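Participants wanted: household sorting and tray-setting study, Groddale

The Lura household objects study is recruiting adults to sort, place and put away small everyday items at a table. Sessions run at the Groddale site through December. The work is light, seated and paid. No experience is needed, but participants must be able to follow written instructions closely and repeat the same short task many times without drifting from them.

Background

Most homes have a surface where unrelated things collect: kitchen tools, pens, cases, keys, mail. The study looks at how people decide what belongs together, what goes on a tray, what goes in a basket and what gets left where it is. Earlier work by the same group covered drawers and shelves and produced 1,004 completed sorts. The present round covers open surfaces only, using trays and baskets as the containers.

What you will do

Each session consists of 43 short trials. At the start of a trial you receive a card with one instruction, such as "clear the tray," "group by room" or "leave only what is used for writing." You carry out the instruction with the items provided, say "done" and wait for the next card. Between trials the items are reset according to a layout sheet. You will be asked to do some of the resets yourself.

Items are ordinary and are handled with bare hands. The set includes peelers, pens, soft cases, spoons, clips and small boxes. Peelers have real blades and are picked up by the handle at all times. 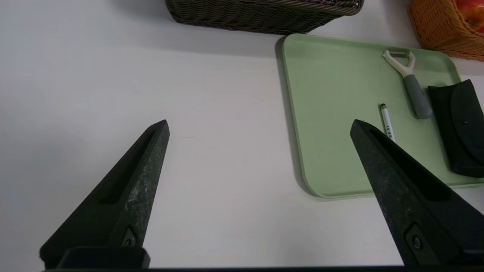 Layouts are deliberately mixed. A kitchen tool may be set next to a pen, and a case may share a tray with both. Do not correct a layout before the trial starts, even if it looks untidy to you. If an item rolls or slides out of position during a reset, return it to the place given on the sheet and note the trial number in the margin.

After the last trial there is a written form of two pages. It asks which groupings seemed obvious, which were hard to settle, and where you would keep each item at home. Short answers are fine. Spelling is not checked.

Time and payment

One session takes roughly 2 hours, including a break of 15 minutes after the midpoint. Participants may sign up for more than one session, but not for two on the same day. Payment is made by bank transfer after each session. Travel within Groddale is refunded on presentation of a ticket or parking receipt. If you stop early for any reason, you are paid for the part completed.

Requirements

You must be 18 or older.
You must be able to sit at a table and reach across it comfortably with either arm.
You must have full use of both hands for gripping small items.
You must read English at an everyday level.
Glasses and contact lenses are fine.
Left-handed participants are especially welcome - the earlier round had too few.

You should not apply if you took part in the drawer and shelf round, or if you have an open cut or a bandage on either hand at the time of the session. In the second case, ask for a later date and we will move you.

Please remove rings, bracelets and watches before starting. Sleeves should be plain and should end at or above the wrist. Lockers are available. Food and drinks stay outside the session room, except water in a closed bottle, which may be kept on the floor beside your chair.

Records

Trials are recorded on video. The recordings show the tabletop, your hands and your forearms. Names are stored separately from session records, and each participant is listed by number only. You may withdraw your data up to the end of the recruitment round by quoting that number to the study office.

How to apply

Send a short message to the study office, Adebisi Building, Groddale. State your age, whether you are left- or right-handed, and whether you prefer a morning or afternoon session. Morning sessions start at 9:30 a.m. and afternoon sessions at 1:30 p.m. Do not send a resume.

Marwa Fawzy handles scheduling and will reply with a proposed slot and a consent form. Read the form before you come and bring it unsigned; it is signed on site. Questions on the task itself, the item set or access to the building go to Ardalan Ghaffari at the same address. The session room is on the ground floor and has step-free access from the Broser Street entrance.

Places are filled in the order that complete applications arrive. Applicants who cannot be placed in this round may ask to be kept on the list for the next one.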